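Prinholm Tea Box, nine compartments

Tea drinkers, rejoice! If your cupboard looks anything like ours did – half-empty cartons, a torn packet of chamomile, one mystery bag at the back – the Prinholm is a lovely thing to bring home. It's a plain wooden box with a sliding lid, and it keeps a whole household's worth of tea in one tidy spot.

We first stocked it in the Vamside shop in November and it has been on our own kitchen shelf ever since. The wood is left unfinished, so you can oil it, paint it or let it darken on its own. The dividers are wood too, and the word TEA is engraved into the front.

The compartments suit wrapped bags of the usual square sort, standing on end so you can flick through them like cards. Big pyramid bags are a squeeze, and loose tea really wants a tin (the Brellness caddies are brilliant for that, and they sit nicely beside it).

The lid slides off sideways instead of lifting, which is great under a low shelf. If it feels stiff when new, rub a bit of candle wax along the groove and work it to and fro.

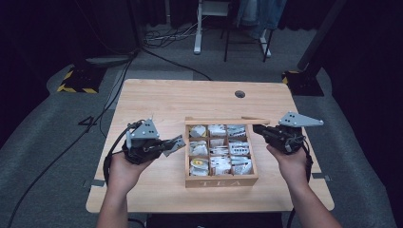
Prinholm tea box with the lid slid open, filled with wrapped bags.

Details
Compartments: 9, in three rows of three
Wood: light, unfinished
Lid: sliding
Care: wipe with a barely damp cloth, dry straight away, never soak
Tea: not included

Fancy it full? Add the Thakur mixed selection at the basket and we'll pop it in the same parcel. There are breakfast blends, greens and a ginger one that we can't stop drinking!

Returns are fine within 30 days as long as the box hasn't been oiled or painted. Spare lids can be ordered from the Vamside shop – just ask for part 145.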